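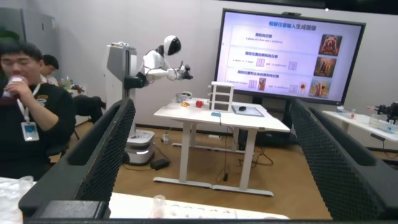
Travel Retail and Ticketing, unit 5 notes: fares, connections, and what the customer thinks they bought

Last updated: September

These go with the slides but don't repeat them. Read before the workshop. Arnel Dalisay is taking the second half, bring the fare sheet.

1. Where we left off

Last time: published fares vs. what a booking site shows. A site is a shop window. The fare is filed by the airline, the site adds its own fee (or hides it until the payment page, see unit 4). Several of you wrote in the quiz that the site "sets the fare." It doesn't. Please fix this before the exam.

2. One ticket or two

The main topic. A trip from A to C through B can be sold as

- one ticket, one booking reference, both flights on it
- two tickets, two references, bought in one go on one page
- two tickets bought apart by the customer

To the customer the first two look nearly the same. Same logo at the top, one total. But if flight one is late, the first case means the airline normally has to get the person to C. In the second case the second airline can treat them as a no-show. Some sites sell their own cover for this. Read what it pays for — often a new flight up to a limit, sometimes only a refund of the missed leg.

Bags: one ticket, usually tagged through. Two tickets, assume collect and check in again, which can mean passing the border at B. So visa question comes up at B even when the customer is "just changing planes." Most common complaint in the case file by a long way.

3. Worked case: Dirstead to Catacutan

We use made-up routes so no one argues with the timetable. Customer is Jomar Navarro, adult, one checked bag. Books on Fluluslow. Dirstead to Dinodport on carrier X, Dinodport to Catacutan on carrier Y. Two tickets, one payment.

Leg 1 fare: 153
Leg 2 fare: 500
Connection at Dinodport: 5 hours

Leg 1 lands four hours late. Bag desk is slow. He gets to the carrier Y counter after check-in closes.

Questions to work through in pairs:

Who owes him what? Carrier X got him to Dinodport, late. Their duty ends at Dinodport as far as onward travel goes. He may have a claim for the delay itself, depends where the flight is covered, see the unit 3 handout. Carrier Y flew on time without him. No duty to rebook, and the fare rules say no refund after departure (taxes maybe — always ask, customers forget).

What about Fluluslow? Depends on whether he took the cover. Without it, they're an agent for two separate sales. With it, look at the notice rule: he had to contact them before the second flight left. In the case he called after. Last year the room split down the middle on this and I let it run too long, so this year ten minutes max.

New walk-up seat to Catacutan: 2000. Compare with the 653 he paid for the whole trip. That gap is why the wording on the booking page matters so much.

4. Minimum connection time

Set per airport, sometimes per terminal pair. Only protects people on one ticket. A booking system won't sell a single ticket below it. For self-made connections there is no floor at all, the customer can book 35 minutes between terminals if they like. As the seller you should say something. Put it in the booking notes that you said it.

Dont quote a minimum time from memory. Look it up each time, they change.

5. Flexible dates

Short section, we ran out of time on this. "From" prices on a route page are the lowest fare somebody's search found, on some date, maybe gone already. Cached. Rasa Siliņa's reading covers how long results are kept, pages on caching only, skip the math part. For the exam you need to know: why a "from" price can be lower than anything you can book, and what the seller must show before payment.

Also the return-date trick. On older fare rules a return with a minimum stay came out cheaper than a one-way. Less common now but still turns up on long routes. Throwing away the return half is a different thing from skipping the first leg — skip the first and the rest is generally canceled. Tell the customer.

6. Terms to know

Through fare, sector, interline, self-transfer, no-show, fare basis, open jaw, stopover (not the same as a connection, check the time limit in the fare rule).

7. For the workshop

Bring the fare sheet and the Navarro case with your answers writen in. Groups: Emília Kubíček has the list, see her if you swapped. Dindo Macaraeg's group goes first because they didn't get to present last time. Each group reads out the email they would send Navarro, 150 words or less, no legal terms, and it has to say clearly what he can claim and from whom.

Late work: same rule as before.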